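Laundry Build, Part 4: Clothes Off the Bed

Wed 25 April

I've been at the laundry job since November, and most of that time went into things that have nothing to do with laundry. Cables, mostly. The right arm still has loops hanging outside the casing because the Moteo joint controllers need more slack than I planned for. I rerouted them again this month and the elbow now bends fully without pulling a connector.

The task for Xenos is small. Stand at the foot of the bed, take clothes off it, put them in a wicker basket on the floor. Walking to the bed is a separate job and I'm leaving it alone for now.
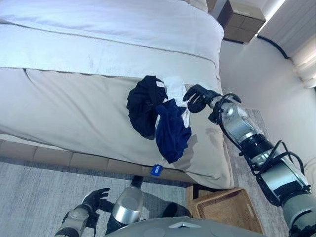
I picked the bed because it is the hardest surface in the house. A table stays where it is when you press on it. A mattress gives, and the first version of the reach code read that as contact with the clothes and closed the hand too early. I fixed it by lowering the approach speed and making the fingers wait for 2 readings in a row before they close.

Color is the other problem. Black next to navy is about the worst pairing I could have chosen, and those are the clothes I own. The head camera tends to merge them into one blob. A white garment in between helps, as it gives the software an edge to work from.
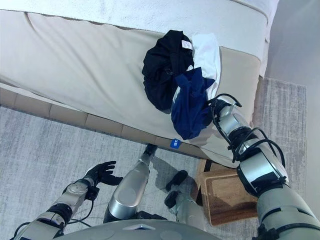
Balance

Reaching down past the mattress edge moves a lot of weight forward. The legs have to stay clear of the bed base and still hold everything up. I set the left arm to stay low and open as a counterweight, and I capped how far the torso can lean. It costs some reach on the far side of the bed. I can live with that.

A pillow changes things again. Put a black garment on a big soft pillow and the height estimate comes out wrong, so the hand stops short. I logged 29 runs on the pillow setup alone and I'm still adjusting it.

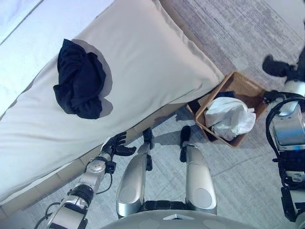
Wrist camera

The head camera is no use once the hand goes into the basket. I added a small camera behind the palm, in a bracket I printed in Plastel filament. The log buffer holds 1,024 frames per run, enough for one pickup and one drop.

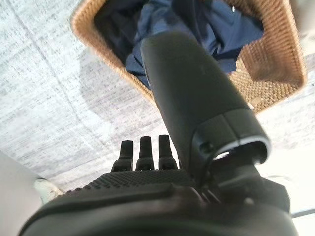
Releasing is harder than grabbing. If the fingers open too slowly, the cloth stays with the hand on the way up and ends up over the rim. The palm pad has a fine grid of raised bumps, good for grip and bad for letting go. The thumb also takes up a big piece of the wrist view right where it crosses the front of the basket, so I can't always tell from that camera whether a sleeve is in or out. I may move the bracket to the other side, but that means new holes in a housing I've already drilled twice.

Next up is socks. I expect them to be bad.

Related posts
Laundry Build, Part 3: Cable Slack and the Elbow
Laundry Build, Part 2: Standing Still
Printing Brackets in Plastel
Notes from the Calledmont Shared Workshop

Contact | © Calledmont Bench Notes | Back to top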